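Aus der Hausverwaltung: Neue Regelung für die Gemeinschaftsküchen ab März

Mit Rundschreiben vom 24. Januar 2025 hat die Verwaltung des Wohnheims Waltwood die Nutzungsordnung für die Gemeinschaftsküchen neu gefasst. Die bisherige Fassung stammte noch aus der Zeit vor dem Umbau des Nordflügels und enthielt mehrere Bestimmungen, die sich auf nicht mehr vorhandene Räume bezogen. Die neue Ordnung gilt für alle 90 Wohneinheiten und tritt im März in Kraft.

Die wesentliche Änderung betrifft die Zuständigkeit. Bislang war jede Etage für ihre Küche selbst verantwortlich, was bei Auszügen während des Semesters wiederholt zu offenen Fragen führte. Künftig wird jede Küche einer festen Gruppe von vier Wohneinheiten zugeordnet. Die Zuordnung ist dem Aushang im Eingangsbereich zu entnehmen; Tauschwünsche sind schriftlich an Frau Birthe Thygesen, Referat Wohnen, zu richten.

Geschirr, das den Küchen als Grundausstattung zugeordnet ist, verbleibt in den Räumen. Privates Geschirr darf weiterhin in den Küchen aufbewahrt werden, sofern es im eigenen Fach steht. Abgewaschenes Geschirr ist bis zum Abend desselben Tages aus dem Abtropfgestell zu räumen. Die Verwaltung hat in dieser Frage von festen Uhrzeiten abgesehen und bittet um gegenseitige Rücksichtnahme.
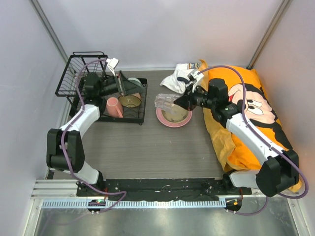 Für Ersatzbeschaffungen steht im laufenden Haushaltsjahr ein Betrag von 2000 Euro zur Verfügung. Davon sind 800 Euro für Töpfe, Pfannen und Kleingeräte vorgesehen, der Rest entfällt auf Geschirr, Besteck und Regalböden. Anträge können die Küchengruppen formlos stellen - eine kurze Begründung und die Nummer der Küche genügen. Über die Anträge entscheidet Herr Terence Mottram von der kaufmännischen Leitung in der Reihenfolge des Eingangs.

Die Reinigung der Böden und Fenster übernimmt unverändert die Firma Juhl. Arbeitsflächen, Spülbecken und Kühlschränke gehören ausdrücklich nicht zum Auftrag. Vor der Grundreinigung in der vorlesungsfreien Zeit sind die Kühlschränke vollständig zu leeren; der Termin wird gesondert bekannt gegeben. Nicht beschriftete Lebensmittel werden an diesem Tag entsorgt.

Die Bewohnervertretung, für die Herr Afiq Harahap an den Beratungen teilgenommen hat, hat der Neufassung zugestimmt. Ihrem Wunsch nach einer zweiten Sammelstelle für Altglas konnte aus Gründen des Brandschutzes im Treppenhaus Süd vorerst nicht entsprochen werden. Ein Standort im Hof wird geprüft.

Der vollständige Wortlaut der Nutzungsordnung liegt im Verwaltungsbüro zur Einsicht aus und wird auf Wunsch auch in englischer Sprache ausgehändigt.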